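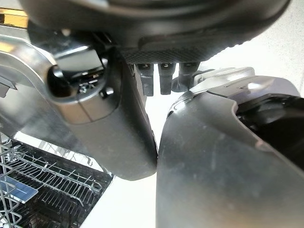
The household lending room in Drodumwood will open its doors again in August, in a bigger and a good deal brighter space on the ground floor of the old Cloutier shoe store, and the people who have been getting it ready would very much like you to come by and borrow something.

For anyone who hasn't had the pleasure, the lending room works like a library, only with cake pans and stepladders where the novels would be. You sign up once, you pay $2 for each thing you take home, and you bring it back within the week (or call, if the party ran long and the punch bowl is still at your sister's). It has been going for six years in the back half of a dry cleaner's on Soterer Street, where the shelves went up to the ceiling and two people could not pass each other without one of them stepping into the closet.

"I loved that little room, I truly did, but I have been hit on the head by a fondue set more than once," said Marisol Ridgeway, who started the place with a box of her grandmother's serving dishes and a hand-lettered sign. "You'd reach for a muffin tin and the whole shelf would want to come with it."

The collection now runs to 1,000 items, and every one of them has had to be wiped down, wrapped, boxed and carried four blocks. The packing took most of a month. Glassware went first, in newspaper saved up by half the street, followed by the big stockpots with the smaller ones nested inside them, and then the folding chairs, which turned out to be the easy part. The sewing box, with its drawers of bobbins and odd buttons, traveled on Latrice Castellanos's lap in the front seat of her car.

Castellanos has taken charge of the shelves in the new room, and she has ideas. Baking things are going by the window, party things along the back wall, and anything heavy stays at knee height or lower. Each shelf gets a label in large print. There are 56 shelves, and she has been writing the labels at her kitchen table in the evenings with the radio on – she is up to the letter R, and says the roasting pans gave her no trouble but the ramekins had to be done twice over a question of spelling.

The front of the shop will have a long table where people can sit down, look over what they're borrowing and swap advice, something there was never any room for on Soterer Street. Issa Srour, who borrows the large couscous steamer every spring, is already planning to spend his mornings there. "You come for a pot and you leave with a recipe," he said. "Before, we had to do that part out on the sidewalk, and in January that makes for a short recipe."

The building's owner, Lyle Mahmoud, has agreed to a two-year lease and has left the old wooden shoe racks in place, as they are just the right depth for pie plates. The walls have been painted a soft yellow, and the lights over the counter are new.

A few things are still wanted. The room is short on picnic blankets, large coolers and card tables, and it could use a second cake stand with a cover, the first one being spoken for on nearly every weekend through the fall. Clean donations in good shape can be dropped off between 10 a.m. and 1 p.m. at the side entrance. Please, no more fondue sets. There are plenty.

On opening morning there will be coffee and up to 114 cinnamon rolls, baked by Nusrat Karunaratne in the lending room's own pans, and the first thing each visitor borrows that day will be free of charge. Doors open at 9 a.m. Parking is behind the building, and the ramp is on the left as you come around from the lot.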